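Ticket n° 2000-11 – Le lave-vaisselle Sterholm de la cuisine du 3e s'arrête en plein cycle
Statut : résolu (sous réserve)
Ouvert par : Tatu Ondieki
Pris en charge par : Kiran Prajapati, services généraux
Priorité : basse, puis haute, puis « merci de faire quelque chose »

Message initial – Tatu Ondieki
Bonjour, le lave-vaisselle s'arrête après onze minutes environ. L'écran affiche E5, la porte reste verrouillée un moment, puis il fait un petit bip triste et plus rien. J'ai essayé de l'éteindre et de le rallumer, comme on me l'a toujours appris. Les tasses de la réunion Chauhan sont dedans depuis hier.

Réponse – Kiran Prajapati
Bonjour Tatu. Merci d'avoir indiqué le code, c'est la première fois en deux ans que quelqu'un le fait. Sur ce modèle, E5 correspond à un défaut de vidange. Trois questions avant que je monte :
Y a-t-il de l'eau au fond de la cuve ?
Est-ce que la pompe fait du bruit avant l'arrêt ?
Quelqu'un a-t-il encore mis des étiquettes de bocaux à tremper là-dedans ?

Réponse – Tatu Ondieki
De l'eau, oui, couleur thé. Un ronflement, oui. Pour les étiquettes, je préfère ne dénoncer personne.

Journal d'intervention – K. Prajapati
Première visite. Machine coupée au disjoncteur, cuve écopée à la tasse (une tasse Chauhan, elles étaient sur place). Filtre cylindrique retiré : deux étiquettes de cornichons, un noyau d'olive, une agrafe. Rincé, remonté, verrouillé d'un quart de tour. Relancé en programme court. E5 au bout du même temps, à la minute près. On ne peut pas reprocher à cette machine de manquer de constance.

Deuxième visite. Contrôle du tuyau d'évacuation derrière le meuble. Il était plié en deux sous un pied de l'appareil, sans doute depuis le déménagement d'octobre. Redressé et fixé en hauteur avec un collier. La vidange se fait, mais au ralenti, et l'eau remonte dans l'évier. Donc le siphon.

Réponse – Tatu Ondieki
Pendant ce temps nous lavons à la main. Je signale que l'étage compte beaucoup de gens qui savent salir une tasse et très peu qui connaissent l'emplacement du liquide vaisselle.

Réponse – Kiran Prajapati
Sous l'évier, à gauche, derrière la bouteille de Drelent vide que personne ne jette. N'utilisez surtout pas le Drelent s'il en reste ailleurs – je n'ai pas envie de démonter un siphon plein de déboucheur. Et pas de liquide vaisselle dans la machine non plus. On a déjà eu la mousse jusqu'à l'imprimante.

Journal d'intervention – K. Prajapati
Troisième visite. Siphon démonté au-dessus d'un seau. Bouchon de marc de café compact, de la taille d'une balle de golf et à peu près de la même dureté. Joint plat remplacé, l'ancien était fendu. Au raccord du lave-vaisselle, l'opercule en plastique n'avait été percé qu'à moitié par l'installateur. Percé pour de bon, ébarbé à la lime. Deux rinçages à vide, puis un cycle complet à 60 °C : pas d'E5, pas de remontée dans l'évier, pas de fuite au raccord. 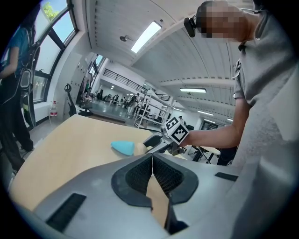

Les consignes restent les mêmes qu'après la panne précédente, je les recopie pour ceux qui auraient perdu l'affichette (elle était sur la porte, à hauteur d'yeux) :
Le marc va à la poubelle ou au compost. L'évier n'est pas un compost.
Rincer le filtre chaque vendredi. Il se dévisse à la main, sans outil et sans courage particulier.
Si un code s'affiche, le noter avant d'éteindre.
Ne pas repousser la machine contre le mur. Le tuyau a besoin de la place.

Réponse – Tatu Ondieki
Cycle terminé ce matin, tasses propres, on peut même relire le logo. Une question cependant : le voyant de sel est allumé. C'est lié ?

Réponse – Kiran Prajapati
Non. Il est allumé parce qu'il n'y a plus de sel. J'en ai commandé chez Waveo, livraison à l'accueil. D'ici là, vous aurez un voile blanc sur les verres, sans gravité. Je laisse le ticket en résolu ; si E5 revient, répondez directement ici au lieu d'en ouvrir un autre.

Réponse – Tatu Ondieki
Bien noté. Le sel est arrivé. C'est du gros sel de cuisine, format familial.

Réponse – Kiran Prajapati
Ne versez rien, je monte.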